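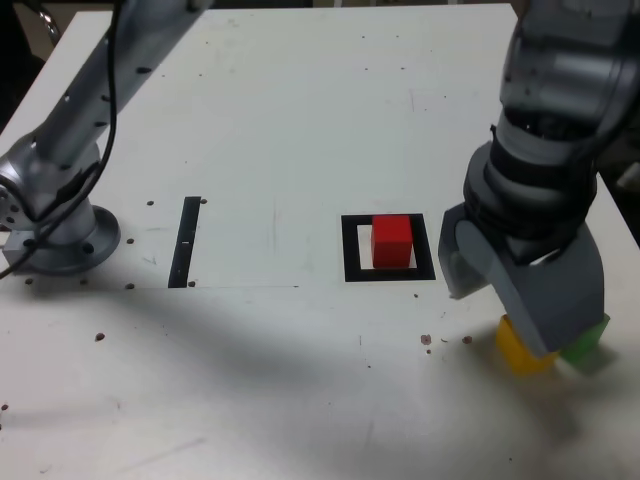 Using the Rizk Interview Archive

What does the archive hold?
The archive holds 1071 recorded conversations with musicians, most of them taped for the radio program Wuteo.
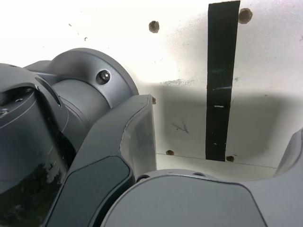 Listeners may stream any recording without an account. Transcripts are available for 130 of them.

May I quote from an interview?
Quotations of up to 100 words require no permission. Please credit the interviewer. 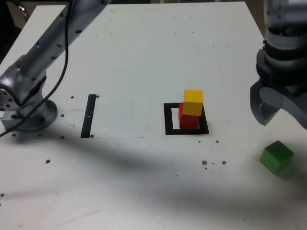

Longer excerpts must be approved in writing by Afaf Majali, Rights Office.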